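Hirow Faltbrett und Gästebett Stodton
Anleitung, Teil 4: Wäsche auf dem Bett zusammenlegen

Dieser Abschnitt gilt für T-Shirts, Handtücher und kleine Decken. Für Bettbezüge lesen Sie bitte Teil 5. Das Faltbrett wird erst bei Schritt 7 gebraucht, die ersten Schritte macht man ohne Brett.

4.1 Vorbereitung

1. Ziehen Sie das Spannbettlaken an allen vier Ecken fest über die Matratze. Kleine Falten im Laken stören nicht. Große Falten drücken sich in die Wäsche und müssen mit der flachen Hand weggestrichen werden.

2. Prüfen Sie, ob das Wäschestück ganz trocken ist. Feuchte Baumwolle lässt sich zwar falten, aber sie riecht nach zwei Tagen im Schrank.

3. Fassen Sie das Stück an zwei oberen Ecken und halten Sie es frei vor sich. Der obere Rand soll fast gerade sein, der Rest hängt locker nach unten.

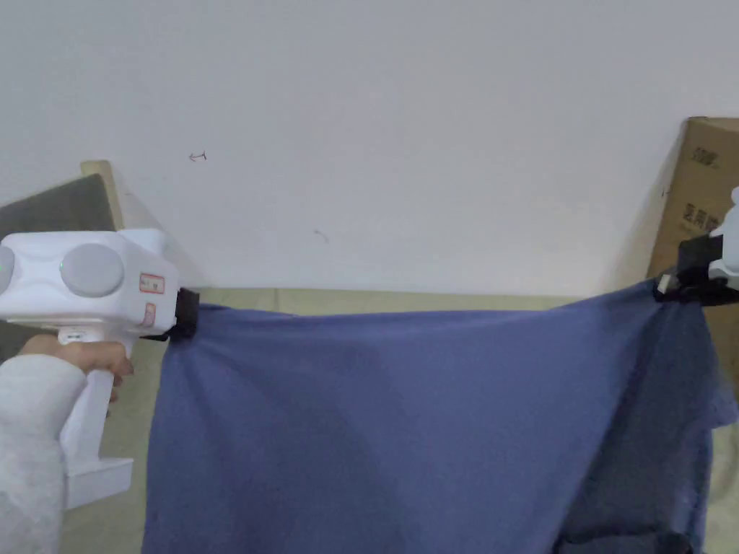
4. Schütteln Sie das Stück zweimal kurz aus und warten Sie einen Moment, bis der Stoff ruhig hängt. Bei weichen Stoffen bitte nicht stark ziehen, sonst werden die Ecken mit der Zeit lang. Wer kurze Arme hat, kann große Stücke auch gleich auf das Bett legen und dort ausbreiten.

Hinweis: Der Stoff Zonder Soft verliert bei den ersten Wäschen etwas Flusen. Das ist normal. Benutzen Sie für die ersten Male ein Laken, das man leicht absaugen kann.

4.2 Der richtige Platz auf dem Bett 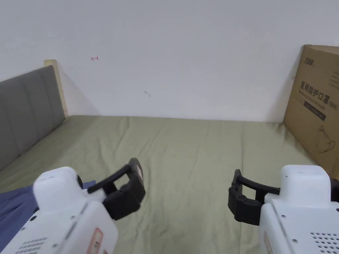 Die Liegefläche des Modells Stodton ist für das Falten groß genug, auch wenn man sie nicht komplett frei hat. Das Kopfteil ist gepolstert und durch senkrechte Nähte in Felder geteilt, man kann also ein langes Stück ohne Sorge dagegen lehnen. Einen Karton stellen Sie am besten auf die andere Seite, aufrecht gegen die Wand, wie den braunen mit dem Aufdruck (N95). Die Mitte vom Laken bleibt dann für die Wäsche. Schwere Kartons gehören nicht auf die Matratze.

Vorsicht: Legen Sie keine Wäsche über den Holzpfosten vom Bettrahmen. An der Kante können feine Stoffe Fäden ziehen.

4.3 Ausbreiten

5. Legen Sie das Stück mit der Vorderseite nach unten auf das Laken. Beginnen Sie mit dem Rand, der weiter weg von Ihnen liegt, und lassen Sie den Stoff langsam zu sich fallen.

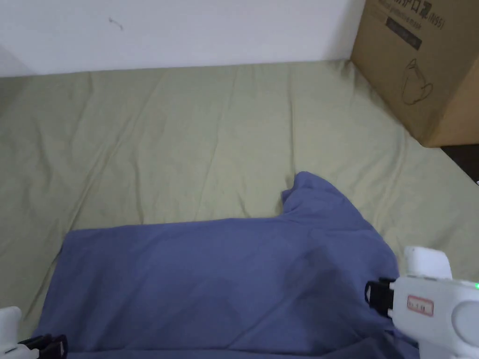 6. Streichen Sie von der Mitte nach außen. Ärmel werden einzeln flach gelegt, zuerst der linke und dann der rechte. Wenn unter dem Stoff Luft bleibt, heben Sie nur die nächste Ecke an und legen sie noch einmal hin. Man muss nicht wieder von vorne anfangen.

4.4 Zusammenlegen

7. Legen Sie das Faltbrett auf die Mitte des Stücks, mit dem Griffloch oben. Schlagen Sie beide Seiten über das Brett und ziehen Sie es dann nach unten heraus. Bei Decken und Handtüchern lassen Sie das Brett weg und falten einfach Kante auf Kante.

8. Falten Sie den unteren Teil nach oben, sodass ein rechteckiges Paket entsteht. Drücken Sie die Faltkante mit der Hand an, aber bügeln Sie nicht auf der Matratze. Lose Ecken steckt man am Ende nach innen.

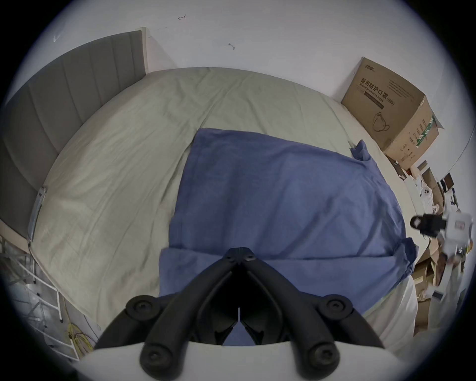 4.5 Aufbewahren und Pflege

9. Tragen Sie die fertigen Pakete mit beiden Händen zum Schrank. In der Box Thongdee werden sie stehend eingeordnet, mit der Faltkante nach oben.

10. Wischen Sie das Faltbrett einmal im Monat mit einem feuchten Tuch ab. Keine Scheuermilch verwenden. Vor dem nächsten Gebrauch muss das Brett trocken sein.

Ersatzbretter haben die Bestellnummer 1904.
Stand der Anleitung: 29.03.2024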